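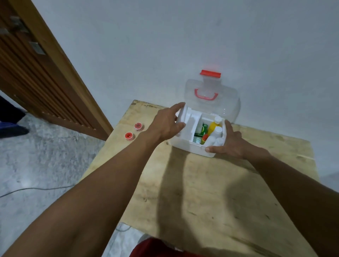
Box with inner tray, lid back against the wall. Left hand on the tray, right hand bracing the opposite end.

Gallery: Two-handed container work, good practice
Dredbridge bench, March set

This page goes with section 8 of the Kereama handling rules, which covers lidded containers with a removable or sliding insert. The rules apply to people recording tasks by hand and to operators driving the Flamell arms through the same tasks. The full text is in the rules binder at the bench. What follows is the part that relates to the tray box, with notes on points that reviewers at Bolleck have raised.

8.1 Bracing
One hand moves, the other holds. The holding hand goes on the end of the box opposite the tray and stays there until the tray is clear or fully seated. A flat thumb near the corner is preferred to a pinch on the rim. On the Flamell arms the holding gripper is closed to contact and no further. Thin plastic walls bow inward under a full close, and the tray then binds on the supports.

8.2 Grip on the tray
Take the tray by its end wall, with a finger at the top rim and the thumb lower down. Do not lift by a compartment divider. If the first grip is poor, release completely and take it again. A grip corrected halfway through a lift is hard to label, and Bolleck returns those segments.

8.3 Lid
The lid is fully open before either hand goes near the tray. Leaning it against a wall or other fixed surface is acceptable. A lid that stands up on its hinge alone is not treated as secured, and a hand may not be used to hold it back during the lift. Handles and latches on the lid should be left hanging where they fall.

8.4 Contents
Bottles and packets may lean, overlap or lie on their sides. They do not have to be straightened first, and straightening them in the middle of a tray task counts as a separate task with its own label. All caps are closed before recording starts. Empty or water-filled containers only; no live medicines at the bench, including items that are past date.

Contents are listed by color and cap type on the setup sheet, not by product name. Clear or translucent walls are recorded as such, as they affect the depth readings on the arm cameras.

8.5 Hands and sleeves
Forearms bare, or sleeves pushed up past the elbow. No gloves for hand recordings unless the task sheet asks for them. Both hands start outside the box and finish outside the box – the last second of the recording should show them clear of the rim.

8.6 Table and surroundings
Worn or marked tabletops are allowed. Small items left on the table are allowed if they are outside the working area and are on the setup sheet as bystander objects. They must not be touched. Loose cable on the floor is permitted for hand recordings only. For arm work, cable is taped or routed behind the base before power is applied.

Shadows from the arms are expected and are not a reason to stop. A lamp moved during a recording is.

8.7 Stopping
Stop and restart if the box slides more than 25 mm, if an item leaves the box, or if the tray drops from any height. Slides under that limit are noted and kept. For arm work the stop is called aloud and the second operator presses it, even when the first has a hand free.

Reviewer notes

Of the 46 tray recordings submitted in the set, most of the returns were for 8.2 (regrip during lift) and for missing bystander entries under 8.6. Returned recordings keep their original number with an R added.

Alby Hapeta has asked that the lid position be written as an angle or as "resting on wall", and no longer as "open". The old wording covered everything from half raised to flat on the table. Sheets already filed do not need to be changed.

The limit in 8.7 was set for the tray box. It has not been checked for boxes with rubber feet, which tip before they slide. Until it has been, use judgment and write down what was done.

Setup sheets go in the tray by the door before 1645. Sheets handed in later are logged with the next day's work.

Section 9 (zippered and soft containers) is in draft and has its own page.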